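About Nalterwood Kennels

Nalterwood Kennels breeds and boards working and companion dogs outside Bivley.

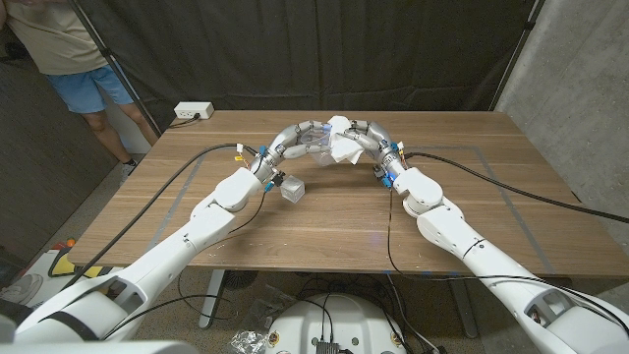 What breeds do you raise?

We raise Bernese Mountain Dogs and Greater Swiss Mountain Dogs. We do not cross the two, and we do not sell mixed-breed puppies.

Our history

The kennel has been in business for 19 years. It started as a boarding barn with a few runs and a gravel lot. The first Bernese litter was born the second winter, and the Swiss dogs came later, when we bought the neighboring pasture from the Orozco farm. People in town still call it the Orozco field, and so do we. The dogs use it every day except during hay season.

We sit at 3,070 feet. Summers are mild and the snow usually stays into April, which suits heavy-coated dogs. If you live somewhere hot, please talk to us before you put your name on the list. These breeds can live in warm places, but they need air conditioning and early walks, and we will ask about both.

Breeding

We plan 2 litters a year, one of each breed. Some years a breeding does not take and there is only one. Parents have their hips, elbows, eyes and heart checked before they are bred, and we will show you the results for both sides. A female is retired after her third litter. Most of our retired dogs stay here. A few have gone to families who already had one of their puppies.

Puppies are raised in the house until they are five weeks old, then move to the puppy room with a door to the yard. They leave at nine weeks with their first shots, a microchip and a bag of the food they have been eating. Our contract says that a dog we bred can come back to us at any age.

Boarding

The Drusari building has heated floors and indoor-outdoor runs. It is named for our first stud dog. We board dogs of any breed over six months old. Proof of rabies, distemper and kennel cough vaccination is required at drop-off, and we cannot accept a verbal promise from the owner. Bring your dog's own food, labeled. Females in season cannot be boarded.

Visiting

Visits are by appointment. We do not allow visitors in the puppy room before the litter is four weeks old. Please leave your own dogs at home and wear shoes you have not worn to another kennel or a dog park. The last half mile of road is unpaved and gets soft in the spring, so park by the lower gate and walk up.

Page updated 3/9/06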